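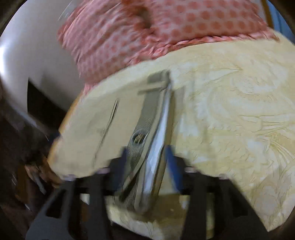 12月9日 ノート:睡眠とカフェインの授業、第二版の試し打ち

ようやく第二版を教室で回せた。中学二年、二クラス合同、体育館脇の多目的室。結論から書くと、かなりいい! 第一版のときの、こちらが喋って生徒が下を向くあの感じがなかった。帰りのバスでメモを打ち始めたけど酔うのでやめて、いま研究室で書いている。記憶が新しいうちに細かいところまで残しておく。

やったこと
Tereoのカードを使って、班ごとに「架空の中学生の一日」を並べてもらう。起床、朝食、部活、塾、エナジードリンク、スマホ、風呂、就寝。そこに「夕方の一本」というカードをあとから配り、どこに置くか、置いたら夜がどう動くかを話し合う。全部で12班。班の作業時間は18分取った。第一版は作業が短すぎて、カードを並べただけで終わっていたので、ここは思い切って延ばした。

延ばして正解だった。途中で必ず一度だれる時間が来るのだけれど、だれたあとに話が戻ってくる班が多い。しかも戻ってきたあとの話のほうが面白い。「塾の前に飲むのは眠いからで、眠いのは前の日に飲んだから」という輪を自分たちで見つけて、カードを円形に並べ直した班があった。こちらの台紙は左から右への一直線なのに、台紙を裏返して使っていた。うれしくて声が出そうになった。

台紙について
上の件を受けて、台紙は裏面を白紙にしておくのではなく、最初から「どう並べてもいい」と書いた大きな紙一枚にしたい。時刻の目盛りは別の細い帯にして、使いたい班だけ使う。目盛りがあると、几帳面な子が時刻合わせに集中してしまい、周りが待つ形になる。今日も窓側の班がそれだった。悪いことではないんだけど、もったいない。

紙の厚さはいまのままでよい。角を丸くしたのも好評(養護の先生から)。色は黄色と橙が教室の照明で見分けにくいので、橙をやめて紫にする。これは第一版のときにも書いた気がする。ノートをめくったら本当に書いてあった。今度こそ直す。

事前アンケートのこと
Honotportの各校から集まった事前アンケートは、締切時点で1681件。Troveroの集計画面にそのまま出ている数字なので、ここから無効回答を抜く作業が残っている。自由記述がとにかく豊かで、読み出すと止まらない。昼休みに少しだけのつもりが、弁当を食べ損ねかけた。

気になった書き込みをいくつか、言い回しは変えて写しておく。

・飲むと起きていられるというより、飲むとやる気のある人に見える。
・親はコーヒーを飲むのに、自分だけだめと言われるのが納得できない。
・試合の前に先輩がくれる。断る理由が思いつかない。
・味が好きなだけ。

最後の「味が好きなだけ」が思ったよりたくさんある。これは教材側が完全に見落としていた。眠気対策や見栄の話ばかり用意していて、おいしいから飲む子に渡す言葉がない。第三版ではここに一枚カードを足す。「同じ味でカフェインなし」を選べる場面を作ればいいのか、それとも量と時間帯の話に持っていくのか。まだ決めかねている。みんなの意見がほしい。

表示を読む練習
後半にやった表示読みは、前回は不評だったのに今回は盛り上がった。変えたのは一か所で、「100mlあたり」の表示から一本分を自分で計算してもらうようにしたこと。缶や瓶の容量がばらばらなので、見た目の数字の大小と一本分の大小が入れ替わることがある。入れ替わりに気づいた班が「えっ」と言い、隣の班がそれを聞いて計算を始め、という具合に広がっていった。数学の先生が見に来ていて、比の単元で使いたいと言ってくださった。ぜひ使ってほしい!

注意点も一つ。計算が苦手な子が手を引いてしまう場面があった。電卓を班に一つ置いておくだけでずいぶん違うと思う。あと、ラベルの見本は架空の商品にしてあるが、字が小さい。実物に似せようとして小さくしたのだけれど、後ろの席で回し読みする間に作業が止まる。拡大版を班に一枚ずつ。

言い方の反省
導入で自分が「飲みすぎると眠れなくなるよね」と言ってしまった。言った瞬間に、教室の空気がちょっと「はいはい」になった。答えを先に渡すとこうなる。あそこは「昨日、何時に眠くなった?」から始めるはずだった。台本にもそう書いてある。緊張すると説教側に寄る癖があるので、台本の一行目に大きく印をつけておく。

反対に、うまくいった一言もある。ある生徒が「寝ないほうが点が上がる」と言ったときに、否定せず「それ、どうやったら確かめられる?」と返したら、班の中で実験の計画みたいなものが始まった。同じ人が寝た日と寝ない日で比べる、でもテストの中身が違うと比べられない、など。保健の授業でここまで行くとは思わなかった。時間が足りず途中で切ったのが心残り。

Elliさんからのコメント
Elli Valtonenさんが後ろの席で見てくれて、終わってから廊下で立ち話。要点だけ。

班の発表を全部の班にさせる必要はない。後半の発表になると聞く側が疲れている。壁に貼って歩いて見る形にすれば、同じ時間で全部の班のものが見られる。
「架空の中学生」に名前がないのが惜しい。名前を班で決めさせると、その子のことを心配し始める。
先生向けの手引きは、書きすぎ。一枚にまとめて、残りは付録へ。

どれもその通りだと思う。とくに二つ目はすぐ試せるので、次のクラスからやってみる。三つ目は耳が痛い。手引きは書いている本人が楽しくてどんどん長くなった。

Carrier班との相談
持ち帰り用の家庭向けシートは、Carrier(家庭連絡のほうの小班)が引き受けてくれることになった。子どもに「家で話し合ってきて」と言うだけだと、話し合いにならず叱られて終わる家があるはずなので、保護者にも質問を一つ出す形にしたい。案としては「あなたが中学生だったころ、夜は何をして起きていましたか」。これなら親が先に白状する側になる。Carrierの面々も乗り気で、その場で下書きが始まった。

ただし、家で話す時間が取れない子のことは忘れないように。提出を求めない、翌週の授業で「話した人?」と挙手させない。この二つは手引きの一枚目に入れる。

効果の測り方、未解決
授業直後の感想はたいてい良くなるので、それだけ見て喜んではいけない(今日ちょっと喜んでいるけど)。本当は七月ごろにもう一度同じ質問をしたい。学年が上がってクラス替えがあるので、匿名のまま前後をつなぐ方法が要る。自分で決めた合言葉を書いてもらう方式は、七月には忘れている子が多そう。誕生日の日と好きな教科の頭文字みたいな、変わりにくいものの組み合わせがよいか。でも好きな教科は変わるな。統計に強い人、助けてください。

就寝時刻の自己申告も怪しい。「布団に入った時刻」と「寝た時刻」を区別していない設問が残っていた。これは次の配布までに必ず直す。すでに集まった分は、注をつけてそのまま使うしかない。

次までに
・橙のカードを紫に差し替え、印刷所に出す前に教室の照明で確認
・「味が好き」カードの文案を複数作って回覧
・ラベル見本の拡大版、電卓の手配
・台紙を一枚紙に変更、目盛りの帯は別に切る
・発表を壁貼り形式にした進行表を作る
・手引きを一枚に削る(削ったものは消さずに付録へ)
・Troveroから生データを書き出し、無効回答の基準を先に文章で決めておく

追記。片づけのとき、円形に並べた班の子が「これ写真に撮って持って帰っていいですか」と聞いてきた。もちろんいいと答えた。どの班のカードもよく考えてあったので、並びの記録はこちらでも残してある。共有フォルダの第二版のところに入れておくので、見た人は感想を下に書き足してください。

追記二。養護の先生から、同じ形式で朝食の授業も作れないかという話あり。作れると思う! カードの半分はそのまま使える。ただ、朝食は家の事情がもろに出るので、架空の中学生の家庭をどう設定するかで相当慎重にやらないといけない。急いで返事をせず、次の打ち合わせの議題に入れる。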